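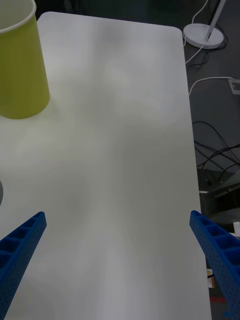 *Room 26, white table with a yellow-green paper cup, overhead light showing faintly on the top.*

**Ticket 456: lights in Room 26 go off while people are in it**
Site: Jadcombe, ground floor
Reported by: Sixten Ekström
Opened: August 3, 2026
Status: reopened

The ceiling lights switch themselves off during meetings. You wave your arms, they come back, and then they go again. Munness closed the last ticket as "working as designed". I'd like to know who designed it.

### What we've been told so far

1. The sensor needs to "learn the room". It was fitted last October. How long does a room take to learn?
2. People are sitting too still. I've passed this on to the people.
3. The controller needs a restart. Done twice by me, once by the Munness engineer. The lights behaved for the rest of the afternoon each time, which he took as proof and I took as an afternoon.

### Settings, as read from the Savolainen wall panel

- Hold time: 600 seconds
- Sensitivity: 100
- Daylight cut-off: on

If the hold time were really 600 seconds we wouldn't be writing to each other. With a stopwatch running and two of us talking at the table, the lights went off well before that. I repeated it with the blinds down and got the same result.
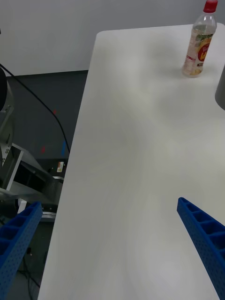
Munness then suggested the daylight cut-off was the culprit, so I turned it off at the panel. The panel said "saved". I left the screen, went back in, and it said "on" again. I don't believe any of the other values on that panel now, including the two that look right.

I also asked whether Room 26 might be following the settings of another room. The answer was that this "can't happen". The corridor lights outside are on the same Susudow controller and have a much shorter hold time. When they go off, ours go off. I have seen this four times in a row with the door propped open, and would need some persuading that it's chance.
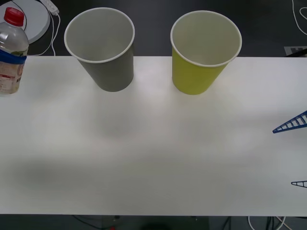
### What I'm asking for

- Somebody reads the settings off the controller itself and sends me the printout. A photo of the wall panel won't do.
- Room 26 and the corridor are put in separate groups, or I'm shown that they already are.
- The ticket stays open until I've sat through a full meeting with the lights on.

### Update

Munness replied that a remote reset has been sent and asked me to confirm the fault is fixed. I can't confirm that. The daylight cut-off still reads "on" after saving, and no printout was attached. Please don't auto-close.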